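Makirgate Reopens Its Cliff Stairs, All 1000 of Them

The town would like you to know there is also a bus
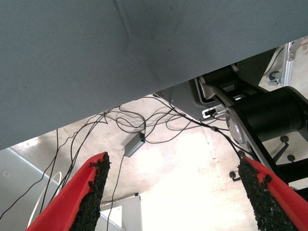

Visitors to Makirgate can once again walk from the harbor to the old town without help from an engine. The cliff stairs, shut for two summers while the lower landings were rebuilt, opened to the public at the start of March, just in time for the part of the year when it rains sideways.

The town's tourist office gives the count as an even 1000 steps. Older guidebooks say 994, and the difference is being put down to the new landing at the bottom, which has six steps leading up to it. The souvenir shops on the quay had the "I Climbed 1000" mugs on their shelves before the concrete was poured.

The climb takes 40 minutes at the pace suggested on the sign, which was plainly written by someone without a suitcase. There are benches at the first three bends and a drinking fountain at the fourth. After that the stairs narrow, the handrail switches sides for reasons lost to history, and walkers coming down have the right of way, a rule known mostly to walkers coming down.

At the top is Plirkia Square, with its clock tower, two bakeries and a view over the bay that has been on the cover of the town brochure every year except the one when they tried a lobster. The bakery on the left opens at 6 in the morning and is usually out of cheese rolls by the time the first ferry docks. The one on the right has plenty, and locals will tell you why if you ask.

Hotel Vincze, the pink building beside the harbor steps, is offering a "Stair Package" through the end of spring. It includes one night, breakfast and a foot bath. Guests who book the standard rate also get a tub in their room, though in that case it is called a bathtub.

The number 6 bus will keep running between the quay and the square. It was added as a stopgap during the closure and became so popular that the town has quietly dropped the word "temporary" from the timetable. The ride takes nine minutes and stops outside the bakery on the left.

Ferry company Sunberg, which brings in most of the day trippers, has moved its last afternoon sailing back by half an hour to give climbers time to get down again. Last season the boat left promptly, and the harbor hotels had a very good year.

Next on the town's list is the coastal trail to the lighthouse, closed past the second headland after a rockslide. Bids for the repair came in at more than the town had set aside, so the work has been split into two stages, the first of which is a new sign. A webcam pointed at the lighthouse has drawn 3003 views so far, and the tourist office is counting them as visitors.

The stairs are free and open from sunrise to sunset. Dogs are welcome on a leash. Bicycles are not allowed in either direction, and the rule about the downward one is printed in red.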